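3.2 Household textiles and the return of the printed tablecloth

The survey described in Section 2 asked households in Hultow to list every textile kept for use at or near the table: cloths, runners, napkins, mats and tea towels. In total 1,149 pieces were recorded. Most were plain, and most of the plain ones were white or off-white. Printed cloths made up a smaller group, but they came up far more often in the interviews, where people remembered when they had bought them, who had given them and which room they were meant for.

We use "printed" for any cloth whose pattern was applied to the surface after weaving. Woven checks and stripes were recorded separately, as were embroidered pieces. Where a cloth had both print and embroidery it was placed with the printed group if the print covered the larger area. This rule was settled after the pilot visits and applied to all later ones.

Among printed cloths, blue plant patterns on a white or cream ground were the type that respondents named most readily. Several called it "the blue one" even when they owned more than one blue cloth. Older respondents tended to link the type with crockery of the same colours, and a few had bought the cloth to go with a dinner service. Younger respondents seldom made that link. For them the pattern was simply a safe choice that would go with most things, artificial flowers included (Figure 1a).
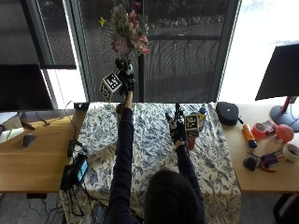 3.3 Scale and density of pattern

Shop descriptions were of little help in sorting the patterns. The catalogue issued by Jetutside, which supplied a good share of the cloths bought new, places almost every plant design under one heading. We therefore used two simple measures. The first was the size of the largest repeated motif. The second was density, judged by how much of the ground was left bare between motifs.

Density proved the more useful of the two. Cloths with an open ground were mostly kept for guests, and their owners said that marks showed up on them. Cloths with a close pattern were more likely to be in daily use. One respondent had owned a dense blue cloth for 40 years and still put it out every morning at 7. She had turned the hem twice and no longer ironed it.

Motif size had a weaker link with use, though it did affect what happened to a cloth later on. Large flowers were hard to place when the fabric was cut down, and people disliked losing half a bloom at a seam. Small sprigs and leaves could be cut almost anywhere. Of the pieces that had been made into something else — cushion covers, bags, peg bags, linings for drawers — nearly all had small or medium motifs.

A further point concerns how a pattern reads when the cloth is not flat. The recording sheet was drawn up with spread cloths in mind, and density was first judged on a table top. Over a rounded form the same kind of print can look closer or more open depending on where one stands, and the light on it changes the colour of the ground from cream towards peach (Figure 1b).

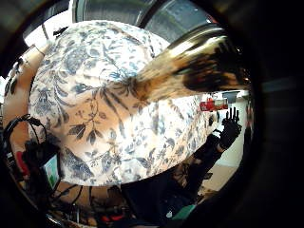 For this reason all density scores given in Table 2 were taken from cloths laid flat in daylight, and pieces that could not be unpicked were left out of the comparison. The loss was small. It fell mostly on cushion covers, which had been lined or quilted in ways that pulled the fabric.

Two earlier studies treat the same question differently. Wikström grouped table textiles by the season in which they were used and found that plant patterns were put away in winter. We did not see this in Hultow, where blue cloths stayed out all year and only red and green ones were tied to a time of year. The Gusura project grouped its material by fibre. That method suits museum collections, where labels and records survive, but it was hard to follow in private homes. Care labels had often been cut out, and owners were unsure whether a cloth was cotton, linen or a blend. Where fibre is given in our tables, it rests on the owner's word and should be read with care.

Washing habits are taken up in Section 4, together with the question of fading, which several owners raised without being asked.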